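Handout 6: Looking after the towel cell
Read before the Monday lab. Bring your own log sheet.

Last session we got the arm moving. Today we keep it working, and I have to admit this is my favorite part of the course! A folding cell gives you so much to listen to and feel for once you know where to put your hands.

## The cell in short

Our cell is the Praltero bench: one arm, a two-finger gripper, a camera at the wrist and a white work surface. The controller is the Ernov box under the bench. The counter on its front panel read 3628 grasps when I wrote this. Write down the new number before you touch anything.

## Lint

Terry cloth sheds. It sheds on the fingers, on the camera window and (worst of all) into the slide that carries the fingers. We clean every 1000 grasps, and sooner if the log shows the grip closing slowly.

1. Park the arm in the service pose and press the stop button.
2. Hang your tag on the switch. One tag per person, even if you're only watching.
3. Brush the fingers from the base toward the tip with the soft brush.
4. Wipe the camera window with a dry lens cloth. No spray.
5. Open the slide cover, pull out any fibers with tweezers, and close it again before you go for the grease.

Greasing comes at every second cleaning. Use a bead the size of a rice grain on each rail and run the fingers in and out by hand until the rail looks evenly coated. Extra grease ends up on the cloth.

## Finger zero

After cleaning, the fingers need a new zero. Close them on nothing, at low force, and store that position. Then close them on the Steiner gauge block and compare the reading with the sticker inside the cover. If you are off by more than 2 counts, do it over – a bit of fluff at the base of a finger is enough to cause it.

The old offset was 1104. Leave it in the log with a single line through it, so that the next group can see how far it drifted.

## Test grasps with cloth

Now the fun bit. Bunch a towel up loosely and let the arm take it from the low side. Thick pile is a lovely test because the loops squash a lot before the motor feels any real resistance. Set the force too low and a fold slides out; set it too high and the motor runs warm over a long shift. Start from the value in the Millora settings file and go up in small steps.

Watch the wrist view while the grip closes. A good part of a black finger can disappear behind bunched cloth, so check the position reading as well as the picture.

Log for each grasp: force, finger position, held or dropped.

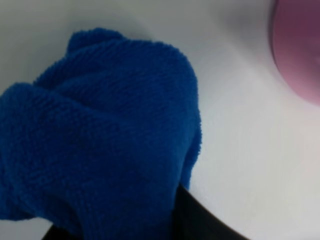
Waltraud Widmer: I'd add the motor current to that log. On thick terry ours started creeping up well before the fingers got slow, and the slide was full of blue fuzz when we opened it.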